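About the Ullbridge Handling Laboratory

Ullbridge is a small automation workshop and teaching laboratory in Kastidham. We build and test two-armed robot cells for bench work: sorting, unpacking, cable handling and simple assembly. Our customers are repair firms, training colleges and manufacturers with short production runs. We also teach, and twice a year we open the laboratory to visitors.

The company was set up by Horațiu Vlad and Domnica Văduva, who had worked together on packaging machinery at Manole. Their first premises were a single unit on the Ballum road, shared with a sign maker. We now occupy the ground floor of a former printing works, with 300 square metres of laboratory space, a machine room and a teaching room that seats 17.

What we do

Most of our work concerns objects that do not keep their shape. A rigid part can be located once and picked up from a known point. A cable cannot. It moves when its neighbour moves, it hides its own ends, and a pull in the wrong place tightens a knot that was loose before. Fixed programmes are of little use here, so our cells are operated by a person during development and the recorded motions are used afterwards to train the controller.

Yutong Cai leads the control group. Jomar Dimaculangan is responsible for grippers, mountings and everything that wears out. Lenuța Costache runs the teaching programme and is the first point of contact for colleges and visiting groups.

Open days

Open days are held in spring and in September. They last from ten until four and are free of charge, but places must be booked. Visitors are taken round in groups, starting in the machine room and finishing at the demonstration benches, where the operators answer questions between runs.

The benches are not specially prepared for the day. Visitors see the tasks that are being worked on that week, at the speed at which they are normally carried out, and some attempts fail. We consider this more useful than a rehearsed sequence, particularly for firms that are deciding whether a job is suitable for automation at all.

The cable bench usually draws the longest questions. Two arms work from opposite sides of a brown mat, each with a fingered black gripper, and the object between them is a household power strip with its leads in a tangle. One arm generally has to steady the load while the other works on a loop, and the roles may change several times in a run.

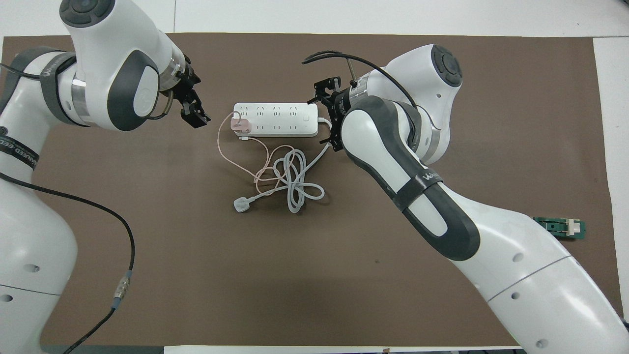
The choice of ordinary goods is deliberate. Purpose-made test pieces give tidy results, but they tell a repair firm very little about the crates that arrive at its door. We keep a store of used electrical items for this purpose, all disconnected from the mains before they reach a bench. Our archive holds 4000 recorded runs on cable tasks, including the failed ones, and these are kept with the operator's notes.

Questions we are asked most often concern cycle time and gripping force. On cycle time, the answer is that a practised person is still faster at untangling, and we say so to customers before any contract is signed. On force, the limits are set for each task and can be read from the bench display. Visitors are welcome to ask for the values.

Teaching

Each year 70 students from colleges in the district attend our short courses. The basic course lasts three days and covers safe working, tool changes, remote operation and the keeping of a run log. The advanced course is for technicians already in work and is given on request.

Changes to the company

On Monday, January 1, 2018 the teaching programme became a separate department with its own budget. The Ballum unit was given up in the same year – all post should now be sent to Kastidham.

Visiting us

Groups should write to Lenuța Costache at least three weeks ahead, stating the number of visitors and any access needs. The laboratory is on one level. Flat, closed shoes are required in the machine room, and bags are left at reception. Parking is behind the building, entered from the yard gate.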